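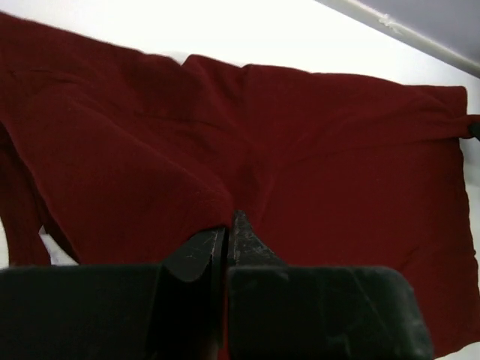

Too hot, Shahnaz says, and too hot for too long, and if I'd kept the pot where she told me to keep it we'd have red by now and not brick. She wrote that across the bottom of my last page in green pen, with two underlines, so I'm starting today's entry by answering it.

14/09/2026
Dye shed, madder, third go

OK Shahnaz, fair. I did let it run away from me in August. I had the lid on and went off to rinse the Paredes fleece, and by the time I came back the liquor was sitting at 200 F and had gone that sad brown color around the edges. Madder gives up its browns when you cook it hard, I know that, I've told other people that. But I don't think heat is the whole story, because the second pot never got anywhere near as hot and it still came out closer to roof tile than to the deep, dark red I'm after. The shade in my head is a good old ribbed sweater, wine red, soft enough to sleep in. We are not there.

So my money is on the water. The tap at the shed comes off the Takulcombe spring and the shed kettle furs up, so it's hard, and everyone says madder likes hard water. Fine. But both brick pots were made with rainwater from the barrel! I'd been so pleased with myself for using the barrel. Rainwater is lovely for cochineal and I just carried on out of habit.

What I did today, in order, before I forget:

Ground root, the Noser batch, 193 grams of it. It smells like dirt and old pencils. Soaked overnight from Sunday in cold tap water, strained through the muslin in the morning and kept the first water separate in the tall bucket (label is on the bucket, please don't tip it out, I want it for the peach shades).

Yarn is the two-ply from Pukside, 13 skeins, all mordanted in the one go with alum at 18 percent of the dry weight plus a bit of cream of tartar. I weighed the alum twice because the little scale was sulking. It kept dropping to zero when I breathed near it. Torben, is there a new battery anywhere or do I need to buy one?

Pot went on the low ring, wool in wet, tap water to cover, a spoon of chalk stirred in. I brought it up slowly, and I mean slowly, I read most of a seed catalog. Kept my hand on the dial the whole morning and moved it off the ring any time the thermometer got past where Shahnaz's note says to stop. No lid. I turned the skeins every time I turned a page, more or less.

First look after lunch: orange. Very orange. I nearly wrote the whole thing off at that point and I'm glad I didn't, because it kept shifting. By the time Tanvir came in for the ladder it had started to go properly red in the folds, and he said it looked like tomato soup, and then he stood there and said well, nice tomato soup.

Left it to cool in the pot. I pulled one skein early as a marker and rinsed it, and it's hanging on the nail by the window. Red! A real one, a bit on the warm side, but nobody would call it brick. The rest are staying in the liquor until tomorrow morning.

Things I'm not sure about:

I changed two things at once, water and heat, so I can't say which of them did it. Jamila will point this out so I'll point it out first. To do it right I'd need a small pot with rainwater kept cool and another small pot with tap water let rip, same root, same wool. There's enough Noser root left for both if they're jam-jar size. I could do them side by side in the canning kettle on Thursday.

The chalk makes it three things, come to think of it. Darn.

Also the root itself. The August pots were made from the tail end of the old sack, which had been open on the shelf all summer, and this was a fresh bag. I don't believe it goes off that fast but I've got nothing to back that up. I put the last handful of the old stuff in a jar with the date it was opened, as best I could work it out from the receipt.

How dark can I get it? The marker skein is bright, and what I want is a lot deeper. Mervyn swears by a second bath with fresh root on top of the first, and then a quick dip with a pinch of iron at the very end. The second bath I like. The iron scares me. I did that once with weld and overshot in the time it took to sneeze, and ended up with something the color of a swamp. If I do it I'll do it on one skein, in a separate pot, with a separate spoon, and that spoon is going to live on the outside hook forever.

One more on wool. The Pukside two-ply took the color more evenly than the Paredes did, no pale bands under the ties. I tied the skeins much looser this time, in figure eights, so it could be the tying. Whoever skeined the Paredes (me, it was me) had them strangled.

Rinse notes: first rinse very pink, second hardly anything, third clear. I used warm water and let it come down by itself. No soap yet. I'll wash the marker skein tomorrow with the wool soap and see if it drifts toward purple, which the tap water might well do to it.

Shelf stuff: low on alum, there's one more batch in the tub and then we're out. Muslin has a hole in the corner, I folded it over. The long tongs are back - they were under the bench behind the crate.

Leave the big pot alone tonight please. I've put the board over it to keep the moths out and it doesn't need stirring. Shahnaz, if you're in before me, have a look at the marker in daylight and write down what you'd call that color. Any pen you like.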